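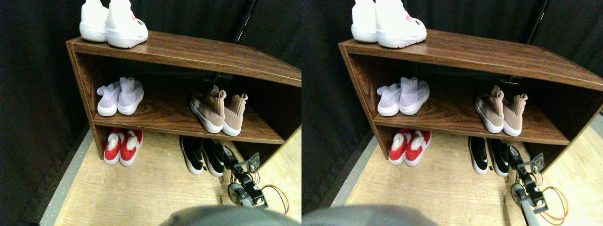 双目左右视图。机械臂在右下方,夹爪靠近底层的黑色懒人鞋。

首页 文章 项目 归档 关于
首页 > 项目 > 学生机器人社 > 鞋柜整理
分类:社团笔记 / 双目与抓取

2024/07/07

鞋柜整理是 Brondadano 校际赛的家居组题目,我们社报了这一组,队名沿用去年的 Zirkeck。规则文本很短:从柜内取出指定的一双鞋,移到另一层,鞋尖朝向不限,两只鞋的间距不得超过一个鞋宽,单次运行限时 8 分钟。鞋由各队自备,种类不得少于 3 种。正式比赛在十月,这篇记录的是目前的进度,主要写视觉和抓取点,底盘的部分另开一篇。

一、场地

鞋柜是棕色木纹的,正面敞开,中间一块层板,底下一格直接落地。背景挂黑布。木纹面有光泽,这对双目匹配很不友好:高光在左右两个视图里的位置不一致,算法会把它当成真实的特征点去匹配,得到的深度要么悬在柜面前方,要么陷进柜板里。黑布的问题正好相反,纹理太弱,匹配代价曲线几乎是平的,置信度低,直接整块剔除即可。

起初我们想给柜顶贴一层哑光膜,读了规则以后放弃了,正式场地的柜子不允许改动。现在的做法是把柜体当作已知模型,先用前沿那道颜色稍浅的封边拟合直线,解出柜子的位姿,再把柜体对应的点云整体减掉,剩下的才拿去做鞋的分割。封边和柜板之间的亮度差不大,但方向稳定,Canny 之后按角度过滤一遍就够用。

二、鞋的选择

五双鞋分三处放。顶上是白色高帮,层板上是浅紫色和米粉色两双针织袜鞋,底层是红色毛边拖鞋和黑色懒人鞋。按对程序的难度排序,从易到难大致如下。

白色高帮:鞋底厚,侧面几乎是竖直面,夹爪容易对正。缺点是位置高,从相机的安装角度看,上半截超出画面,鞋口位置只能推算。目前没有把它列入必取目标。

米粉色袜鞋:鞋底厚,鞋帮高,后跟有一块棕黄色的提片,颜色和鞋身能分开,用作朝向判断的参考点。斜着摆放时,最小外接矩形的长轴和鞋的实际朝向有偏差,加入提片位置做约束以后,偏差明显收敛。

浅紫色袜鞋:鞋口松软,形状不固定。分割结果每次都不一样,抓鞋口基本不可行,只能抓鞋底侧边。

黑色懒人鞋:鞋面是黑的,所在的底层又比较暗,鞋面部分的深度缺失严重,能依靠的只有白色鞋底那一条边。好处是这条边对比度很高,亚像素拟合的结果稳定。

红色拖鞋:毛边在视差图上是一圈噪声。颜色分割倒是最简单的,HSV 阈值就能取出来。难点全在接触以后,夹爪压到毛边,电流先缓慢上升,之后才碰到硬的部分,原来用来判断“已夹住”的阈值会提前触发。

三、机械臂

臂体由总线舵机加金属支架拼成,末端是黑色两指夹爪。控制板是 Ullard 的,社里库存,驱动库停更很久了,串口超时的默认值偏大,读一轮各关节的状态要等很长时间,闭环根本跑不起来。把超时改小,并把逐个查询换成同步读之后,控制周期降到 19 毫秒,够用。

舵机线是橙红两色的,目前在臂的右侧留了一个弧。留得太短,腕部转到极限时会扯到插头;留得太长,线会在柜体前沿上刮。现在这个长度是试出来的,没有计算依据。后面打算在第二段支架上加两个线夹,把活动部分限制在肘关节附近。

取底层的鞋时,臂要压低,手腕要尽量放平,可行的关节解很少。逆解部分没有用现成的规划库,直接写了解析解,再在姿态角上按固定步长做一遍搜索,挑离关节限位最远的那组。这个写法很笨,好处是出了问题能一行一行查。

四、标定

双目标定用的是棋盘格,重投影误差合格,手眼标定花的时间更多。臂的重复定位精度有限,同一个关节角从不同方向逼近,末端位置会有差别,主要是齿轮回差。采集手眼数据时统一规定从上往下逼近,结果一致性好了很多。相应地,抓取动作的最后一段也必须从上往下走。底层空间不够,只能先前伸再下压,这一段行程很短,回差没有完全吃掉,残余误差靠夹爪张开的余量来容忍。

视图下缘会有一块离镜头很近的灰色区域,是虚的,匹配时会产生一片视差极大的错误点。处理方法是加固定掩膜,左右图各一张。掩膜画得偏大,代价是地面近处的一小块区域没有深度,那里本来也不放鞋。

五、抓取点

抓取点的生成分两步。第一步在分割后的鞋区域里找鞋底:取靠近支撑面的一条窄带,按颜色聚类。五双鞋的鞋底都是白色,这一步意外地省事,但也说明现在的测试集有偏,换一双深色底的鞋,整个流程会失效。已记入待办,下次活动每人带一双深色底的来。

第二步在鞋底轮廓上找对侧点,要求两点法向接近相反,间距小于夹爪最大开度。鞋底最宽处往往超出开度,所以候选点集中在足弓位置。再按可达性打分,取最高分。

目前标注数据总共 669 对,左右图算一对,标注工具是社员自己写的,叫 Szabo,只支持多边形和单个朝向箭头,不支持撤销,画错了要整张重来。导出格式是 JSON,坐标以左图为准。右图的掩膜由视差投影生成,遮挡处会有缺口,训练时忽略缺口内的像素。

六、没解决的问题

一是成对。规则要的是“一双”,程序现在按单只处理,两只鞋紧靠时经常被分割成一个整体。试过按对称性切开,对拖鞋有效,对袜鞋无效。

二是放置。取出来以后放到另一层,松爪时鞋会向一侧倒,尤其是高帮的。考虑在松爪前加一段慢速下压,等鞋底贴平再张开,还没写。

三是层板高度。现在层高写死在配置里,换柜子就要重新量。封边既然已经能拟合,层板前沿应该也能一起解出来,下周先做这个。

代码还在社内仓库,目录结构比较乱,整理完再放出来。配置文件里 shelf_z 的单位是毫米,其余长度都是米,接手的同学注意换算。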